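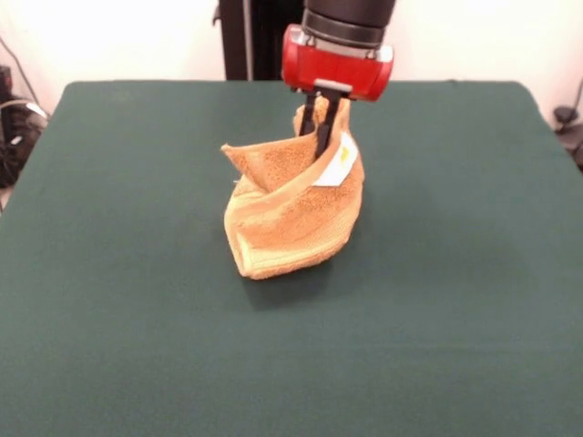 Towels were the second job I gave the arm, and most of this talk is about them. The first job was moving wooden blocks, and I'll skip that, since anyone here who has built an arm has moved blocks. Cloth is harder because it has no shape of its own. The tan towel with the gripper on it is a good case: the fingers have it near one of its upper folds, one corner sticks out to the side as a flap, and the rest is a rounded lump. The arm has to get from something like that to four corners and a flat rectangle. Keep that shape in mind when I get to picking points.

Who I am, quickly. I build in the shared workshop on Gangate, second floor, past the lathes. I've been a member for 4 years. Khairul Halim did the wiring on this build and most of the gripper control board. I did the software and the table. Henrik Wendt lent us his bench supply and then let us keep it. Neither of us does this for a living.

The project is called Isine. The name is on the repo, so I may as well say it.

(Ask who has worked with cloth. Usually two or three hands. If there are more, shorten the next part.)

Why the table is covered. We started on bare tabletop. The fingers have to get under a fold, so they come down close to the surface, and on a hard top any error in height goes straight into the wrist. We stopped the arm by hand more times than I'd like. Green felt gave us some cushion. It also keeps the towel from sliding when the arm pulls one side. And tan on dark green is easy to separate in software. A color threshold gets you most of the outline with no learning at all.

The felt has two problems. It collects lint, and it wrinkles when something heavy is dragged over it. A wrinkle throws a small shadow, and the threshold sometimes took the shadow for the towel's edge. Smooth it flat before each session. I now ignore any region under 69 pixels across, and that took care of most of it.

Fingers. We printed wide ones first, thinking more contact would mean a better grip. Wide fingers push the fold away before they close on it. Narrow ones, set close together, go in on both sides of it. Print several pairs, they wear at the tips. Khairul wants me to say that the bracket is metal for a reason. The printed bracket flexed and we spent two weekends blaming the calibration.

Picking points. Three rules, in the order we added them.

Look for the highest point in the depth map and grab a little below it. Grabbing the very top got us air.

If a corner sticks out from the outline, go for the corner. A held corner tells you far more than a held middle.

If neither works twice in a row, lift whatever you have, shake, drop, and start over. Henrik thought this was cheating. It raised our numbers more than anything else we tried.

Labels. Care labels are white, they stick out, and for a while the corner finder loved them. It would go for the label and come up with a pinch of nothing much. You can cut them off. We left them on, because towels in a real house have them, and added a check on size and color.

Numbers. We logged 3,103 grasp attempts through the end of last week. Of those, 1,136 ended with a corner held. I know that isn't high. The early runs are in there too, with the wide fingers and the bad bracket, and I didn't want to throw them out to make the slide look better. The log is a plain text file and you can have it.

(Pause for questions here. Someone will ask about two arms. Answer: yes, it would be easier, and no, we don't have the bench space or the money.)

What's next. A full fold without anyone touching the towel. We have done the first half fold and we have done the second, on separate runs. The goal is both in one run by September. After that, shirts, if Khairul is still talking to me.

Parts list and finger files are on the Isine page. If you want to come and try it, leave a note on the board by the workshop door and one of us will set a time.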